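Mösli storage basket, white with handles

Bought in September to replace a fabric bin that had lost its shape. I use it on the living room floor for whatever needs to go back upstairs at the end of the day, mostly socks, chargers and library books.

It's a plain rectangular basket with rounded corners and small holes in the sides. The bottom is flat and smooth, so it wipes clean in a few seconds. Crumbs do collect in the corners.

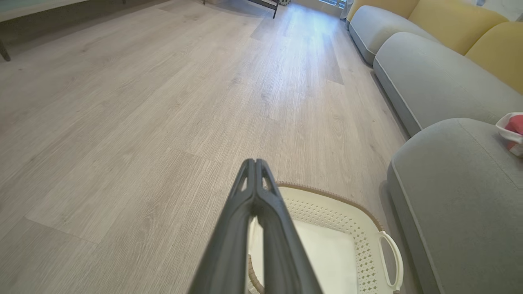

The handles are fine for clothes. With a full load of books I carry it from underneath, as the plastic flexes more than I'd like. The tan rim looks better than I expected from the listing and hasn't frayed so far.

I had a Celtov one before, which was stiffer but scratched the floor. I've ordered 2 more of these for the bedroom. Delivery from Drolham was slow.

Four stars.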